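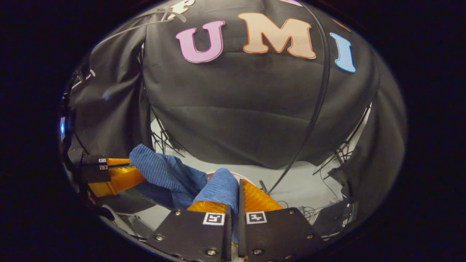 Week 5: Learning from hand-held grippers -- what the numbers do and don't tell you

Posted in: Course Notes > Robot Learning > Data
May, by the unit coordinator

Read these notes before the tutorial. They cover the cloth results from the Nelley study, which half of you cited in your first assignment as if the matter were closed. I don't think it is.

1. The claim

The method is simple to state. A person holds a gripper in each hand and does the job themselves. A camera on each gripper records the view, and the path of the gripper is worked out later from the video and the motion sensor. A policy is trained on that record and then run on a pair of robot arms fitted with the same fingers. No arm is needed while the data is being gathered, so you can gather a lot of it and in many rooms.

Nelley collected 3,000 demonstrations this way across several cloth tasks. The headline in the write-up is that the policies "generalise to new garments". Keep that phrase in mind, as we'll be picking at it.

2. What the policy gets to see

Students tend to argue about the network and skip the input. The input is a fisheye view from just behind the fingers. It takes in a great deal: the fingers themselves, the cloth, the other gripper reaching in from the side, and plenty of background that has no bearing on the task. Straight things bend. A rail comes out as an arc.

The square markers on the finger plates are there so the opening between the fingers can be read from the video. That part I have no quarrel with. It's cheap and you can check it by hand on any clip you like.

What bothers me is the background. If most of the demonstrations come from one corner of one room, a policy can learn where to move from the backdrop and the stands, and the cloth may hardly matter. A wide lens makes this worse, since there's more of the room in every view. A black backdrop with big bright letters on it is a very good landmark. It may do no harm at all, but I'd want to see a run with the letters taken down before I believed anything about new places.
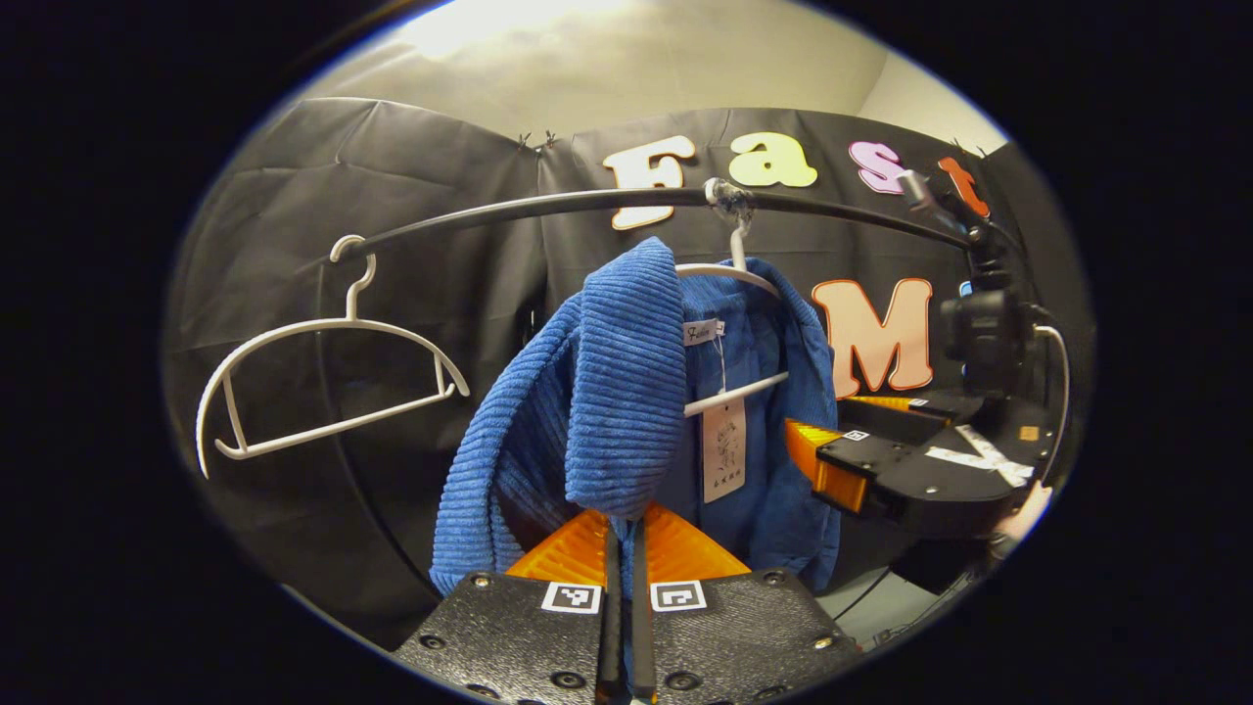
Fig. 2. Blue corduroy on a hanger, seen from one gripper, with the second gripper at right.

3. Why cloth is a hard test, and why it's an easy one to fudge

A rigid cup has a position and an orientation. A bunched piece of corduroy has neither in any useful sense. It folds over itself, hides its own edges and changes shape as soon as it is pinched. Two people asked to do the same thing with it will grip it in different places, and both will be fine.

So the range of good answers is wide, which suits imitation. It also means the scoring is loose. When is a garment "on the hanger"? With one shoulder seated? Both? In the Odik comparison, trials were scored by the person who ran them. Watch for this in everything you read. A success rate is only as good as the rule behind it, and the rule is often a single line in an appendix, if it's there at all.

4. The numbers

The main policy was tested over 160 trials. That sounds like plenty until you divide it up by task and garment, at which point some of the cells have 5 trials in them. Four out of five and three out of five are the same result for our purposes. Please don't write "a 20 point improvement" in your report.

The second table shows that going from 300 demonstrations to the full set helps. I believe that one -- the gap is large and it points the same way for every task. But the larger set also has more rooms and more garments in it. More data and more varied data went up together, and the study can't pull them apart. The Clolard replication kept to a single room and saw the gain flatten early. That fits the idea that variety was doing the work, though one replication doesn't settle it either.

5. For the tutorial

Bring written answers, half a page at most for each.

a) Write a scoring rule for hanging a garment that two strangers could apply to the same video and agree on.

b) Design the cheapest test you can think of for whether a policy is relying on the background. You may not collect new training data.

c) Human hands feel the cloth through the grip. The robot gets only the video and its own finger width. Pick one step in hanging a garment where you'd expect this to hurt, and say what failure would look like.

d) Find one sentence in the study's abstract that you think is fair as written, and defend it. I'm not asking you to dislike the paper.

The lab session is in the Leung Building at the usual time. Tie back loose sleeves, and leave the focus rings on the lenses alone.

Questions to the unit inbox | © Course authors, for enrolled students only | Back to top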